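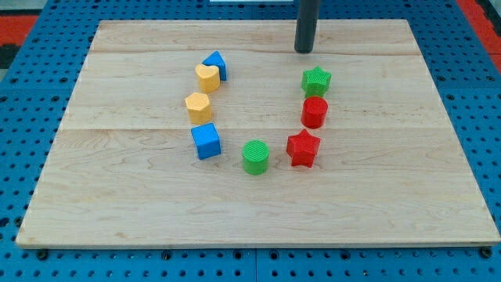
Can I put the Akmont board in the dishwasher?
Please don't. Wash it by hand, stand it on its edge to dry, and it will see out your current kitchen and possibly your current marriage.

Akmont large serving and pastry board
Sold by Wonov Kitchen Goods

The Akmont is the big one. It takes a whole side of salmon, a family's worth of scone dough, or a cheese selection that suggests you have given up on the main course. The smaller Jibrin is still available for people with normal worktops, and we sell plenty of them, mostly to customers who come back for the Akmont.

Size and weight
57 cm on the long side, 4 cm thick. Measure your sink first. We have had phone calls.

Finish
Each board leaves us with 2 coats of Soredine board oil, which is food safe and smells faintly of walnuts for a day or so. After that it wants a fresh coat every couple of months, more if you keep it near the hob. When water stops beading on the surface, it is time. Wipe on, leave overnight, buff off in the morning with a cloth you don't care about.

Onions and garlic
Pick a side and stick to it. Sumeya Alemneh, who runs our workshop, brands a small dot on one short end so that you know which face had the garlic. Apple tart with a hint of garlic is an experience, but only once.

Stains
Beetroot: coarse salt and half a lemon. Turmeric: the same, then sunlight, then acceptance.

Warping
A board left flat in a puddle will curl. If yours has a slight rock to it, turn it over, put a damp tea towel underneath and leave it for a night. This cures most of them. If it doesn't, write to us and we'll plane it flat for the cost of postage — which, at this weight, is not nothing.

Delivery
We make roughly 900 boards a year and go quiet in February, when the workshop is too cold for the glue. Orders placed before noon go out the same working day if we have stock.

Returns
Unused boards only. We can tell.

Also in this range: Jibrin small board, Soredine board oil, Akmont rack (wall fixings not included)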